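Is board butter really any better than plain mineral oil?

Maple board, edge glued, came bare from the maker with a card telling me to buy their "conditioning cream" for $15 a tin. I already have a big bottle of mineral oil from the drugstore. I have trouble believing the cream does anything the oil doesn't.

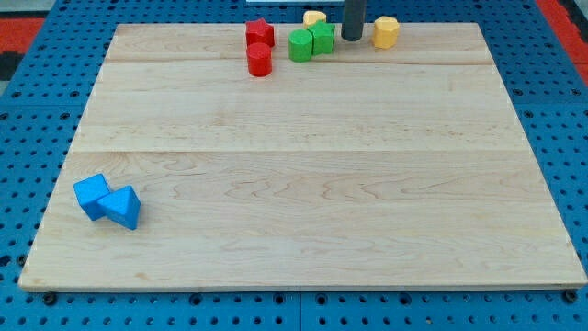

Nuria Gashaw wants to know first whether you plan to cut on it or just serve from it, as she'd give you a different answer for each.

Cutting, mostly bread and onions. It would get washed every day.

The card says the cream "feeds the wood." Wood is dead, so I don't see what it's eating. It also says to reapply every 2 weeks forever, and I can do that math. Has anyone used both on the same kind of board and seen a difference? I'm not looking for a list of products. I tried searching and got page after page of people with a tin to sell.

posted by Oneck

Nuria Gashaw
For a cutting board that gets washed daily, use the oil. Most of those creams are mineral oil with beeswax melted in, so read the ingredients before you pay. The wax sits near the surface and makes water bead up for a while, and then you scrub it off with the onion juice. I like it on a serving board, where it lasts.

Before the first coat, wipe the board with a damp cloth and let it dry overnight. The grain will come up fuzzy. Knock that down with 400 grit, going with the grain, and wipe off the dust. Flood it with oil, leave it till morning, wipe off what's left. Do the underside and the edges too. If you only oil the top you can end up with a cupped board, and the glue seams are where I'd expect the trouble to start. After that, oil it when it looks dry. I ignore the calendar.

You can make the cream yourself, four parts oil to one part beeswax, in a jar standing in hot water. I did and I'm still not sure it was worth washing the jar.

Vateo
just use olive oil its natural, my grandmother did and her board is older than me

Ursu
Please don't. Olive oil can go rancid and then the board smells like old crayons. Maybe the grandmother used hers up fast.

I'd add that 400 is finer than you need. I stop at 200 or so and can't tell the difference once there are knife marks in it. Otherwise agree with Nuria, except I've never noticed wax helping on a serving board either. Keep it out of the dishwasher and don't leave it standing in the sink.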